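The Fitted Sheet Problem

Bedding is bought by color and returned by depth. Kostumska, a mail-order linen house that keeps a close record of its returns, put the share of fitted sheets sent back for size well ahead of those sent back for shade. The label on the packet gives a length and a width. The dimension that decides whether the sheet stays on is the third one, the pocket, and on many packets it is printed in the smallest type or left out.

The pocket is the depth of the stitched corner. It has to cover the side of the mattress and leave enough cloth to turn under it. A mattress with a side of 30 centimeters needs a pocket several centimeters deeper than that. Where the pocket is too shallow, the elastic sits on the side wall instead of below it, and each movement of the sleeper pulls it upward. The corner shows first. The ticking comes into view, the tension across the top is lost, and the sheet collects in ridges toward the middle.

Too much depth produces a similar surface by a different route. The elastic is under the mattress, but there is nothing to take up the surplus, and the cloth creeps. Many people read a rumpled sheet as a sign that it needs ironing. Ironing does very little for it. The cure is to lift each corner and reset the pocket so that its seam runs down the corner of the mattress, working diagonally – head left, foot right, head right, foot left – so that the last corner is drawn against the first.
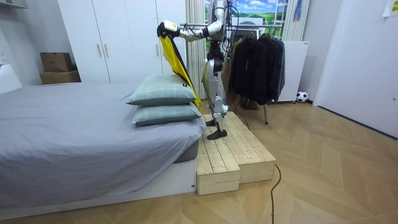 Pillows should be off the bed while this is done. Stacked at the foot, they weigh down the part of the sheet that has to move, and the slack ends up under them. A chair or the top of a chest will do. If the cases are being changed as well, strip them at the same time and leave the pillows bare until the sheet is finished.

Fabric matters less than construction, with one exception. Jersey, being a knit, stretches in both directions and forgives a pocket that is a little shallow. Woven cotton does not. Allero sells its woven sheets with a single band of elastic around the whole hem, and Trummer uses elastic at the corners only. The full band costs more to sew and holds better on a mattress that is moved often. Corner elastic is easier to replace when it fails.

Elastic does fail, and heat is the usual cause. Grustov, a contract laundry, ran one batch of sheets through 100 wash cycles at a low dryer setting and a second batch at a high one. The second batch had lost its grip long before the count was complete, although the cloth in both was sound. At home the practical rule is to take the sheet out slightly damp and hang it by the hem, with the corners turned outward.

Before ordering, measure the mattress with its topper on, and press the tape lightly at the edge. Measure at two corners, as older mattresses are seldom the same height all over. Add the turn-under. Then look for a packet that states the pocket depth in figures. "Deep" and "extra deep" have no agreed meaning, and one maker's deep is another's standard.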